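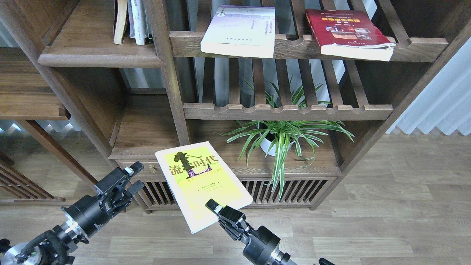 Wednesday, December. Right gripper again, and then the cable on the left arm, so this entry is long. The complaint from last week was that the right side loses thin objects in the moment when the wrist begins to turn. Mugs and boxes it holds without trouble. Paperbacks are worse, and I think I understand now a part of the reason. The right gripper has the book only at one corner of the cover while the rest of the book hangs free in front of the shelf, and the left gripper is still open. With such a grip all the weight of the book pulls around one small place, and if the closing force is a little low, or the two fingers do not meet parallel, the book will rotate in the fingers. I had looked only at the force setting before. I should have looked at the fingers first.

State of the cell before I touched anything, so that the next person can compare:

Both arms on, controller from Dromutix, gripper firmware not changed since the move.
Right closing force at 80 percent. Left closing force at 80 percent also.
Speed limit at 40 percent for both arms, in the shelf area only.
Head camera calibration from before the move. Rianne says it is still good, I come back to this.

1. Fingers, right side

I took the right arm to the service pose and cut the power to the gripper before putting my hands there. Please do the same. The stop button on the pendant holds the arm but it does not make the gripper free, and last month I pinched my thumb because I believed it did.

With the gripper free I closed the fingers by hand on a strip of paper and pulled the paper. At the tip it came out with almost no resistance. Deeper inside, near the palm, it was held strongly. So the fingers were touching first at the root and stayed a little open at the tip, and the tip is exactly the place which we use for books.

The cause was one screw of the finger mount, the outer one on the upper finger. It was not loose in the sense that it turned by hand, but it needed clearly less torque than its neighbor. I removed the finger completely, cleaned the old thread lock out with a pick and a dry cloth, and there was a small burr on the edge of the mount. I do not know from where. Maybe somebody has once tightened it with dust under the finger. I took the burr away with the fine stone (drawer under the vise, please put it back there, I searched for it a long time).

Mounted again, with new thread lock, tightened crosswise. The paper test is now even from root to tip. I waited with the power over lunch so the thread lock could set. The label says longer for full strength, therefore no heavy objects on the right side until tomorrow morning. I put a note on the pendant.

2. Closing force

After lunch I homed the gripper and checked the zero. It was shifted by 2 mm. This is logical after removing a finger, and it will happen again each time, so I write down the order in which it has to be done:

Home the gripper with nothing between the fingers.
Read the width on the service page. It should show zero.
If it does not, use "set closed position" and then home again. The value is not taken before the second homing.
Save to the controller. If you only save on the laptop, it is lost with the next restart.

The last point cost me half an hour. I set the value, it was good, I restarted for another reason and the old value was back. I thought first that the encoder was slipping. It was only my saving in the wrong place. The two buttons have nearly the same name and I have asked Duman if they can rename one of them in the next version of the service page. They answered friendly but without promise.

Then I lowered the force instead of raising it. This was Rianne's proposal and I was against it, but she was right. At 80 percent the cover bends under the finger tips, and a bent cover pushes itself out of the grip. I went down step by step and tried the same movement each time: take the book at the corner, lift, turn the wrist, hold, put it back. I did not find one perfect value. The low settings are better for soft covers and the high settings are better for the thick books. I left the default where it was and made a second profile with the name "soft", at 40 percent, that the operator can choose. Name it in the log when you use it, otherwise the runs cannot be compared later.

Question for Rianne Van Leeuwen: can the profile be written automatically in the log header? I looked for it and did not see a field for this.

3. Cable, left side

On the left arm the black cables go in a loop over the silver disc at the base. I did not like this loop since the arms were mounted. When the arm reaches far up to the top compartments, the loop becomes tight, and when it comes back, it lies down wherever it wants. Until today I could not say it has made a problem. Today I moved the arm slowly by hand through the whole range and listened, and close to the end of the shoulder movement there is a light rubbing sound.

I opened the clamp and looked at the jacket of the cable with the lamp. There is a shiny place the length of a fingernail, smooth, without a crack. I wiped it and marked it with the paint pen at the beginning and at the end. If the shiny place is longer than the marks at the next check, we must change the cable and not wait more. The spare from Ulwood is on the second hook behind the door. It is the right type, but the connector on it is straight and ours is angled, so somebody should order the adapter before we need it on a bad day.

I gave the loop more slack and turned the clamp by a quarter, so the cable leaves it to the outside. After this I repeated the slow movement and did not hear the rubbing. I am not sure this is the final solution. More slack means also that the loop can hang into the working area when the arm is low. Please watch it in the lower shelf positions, especially near the plant, where the leaves come out over the front edge and the arm has already not so much place to pass.

About the plant, we had the discussion again if it should be taken out. My opinion is that it stays. It was there in all of the earlier runs, and if we remove it now, the new runs are no more comparable with them. But it should be turned back to the same side after watering. I made a pencil line on the shelf board for the pot.

4. Head camera

I promised to come back. Rianne checked the calibration with the board on Monday's settings and the result was inside our limit, so formally there is nothing to do. What I noticed is different: when the right wrist goes up, the upper shelf is partly covered by the arm, and the operator then leans to the side as if this would help, although the camera does not lean with them. We could tilt the head a little more down. Then we lose some of the upper compartment with the standing books. I would like to try it on a day without planned runs. If we change it, the calibration has to be done new, also if the tilt is very small.

Lens cleaned with the blue cloth. No liquid.

5. The shelf itself

The shelf is from Jemwood and it is heavy, so it does not move by itself, but the front rails with the notches are a small trap for the fingers. If the gripper comes down too close to the rail with a book, one finger can go into a notch, and the arm pushes against the wood until the force limit stops it. It has happened two times this month, both with the right arm. I set the lower limit of the shelf zone a little higher along the rail. Now the book is released slightly above the slats and drops the last bit. It is less elegant. The books which lie tilted against the rail can be taken as before, I tried this.

For tilted books it is much easier to take them at the free upper edge than at the corner which touches the rail. I know the operators prefer the corner because they see it better. Please tell it to the new ones anyway.

Check after the work

I ran the short routine, 100 open and close cycles on each gripper with nothing in it, and looked at the motor current. Left flat. Right is flat after the first few cycles, which were a bit higher, I think from the fresh thread lock or from the grease that had moved to one side. Temperature on both normal when I touched the housing. Then I made the slow shelf routine once with each arm, without objects, and the loop on the left did not catch anywhere.

I have not yet made a full session with books. This should wait for tomorrow because of the thread lock, and I want to be present when it is done.

Open points

Torque check of the finger screws, right side, tomorrow before the first run. Left side at the same time, I have not opened it today and it has the same age.
Adapter for the spare cable. I write to Ulwood.
Profile name in the log header, Rianne.
Tilt of the head camera, to be decided together.
The stop button on the pendant is a bit sticky when it is released. It still stops correctly, tested from both arms. Cleaning or a new one, I will ask Dromutix what they prefer, the pendant is still in warranty.
New box of thread lock, the tube is almost empty and I closed it badly.

The fine stone is back in the drawer under the vise.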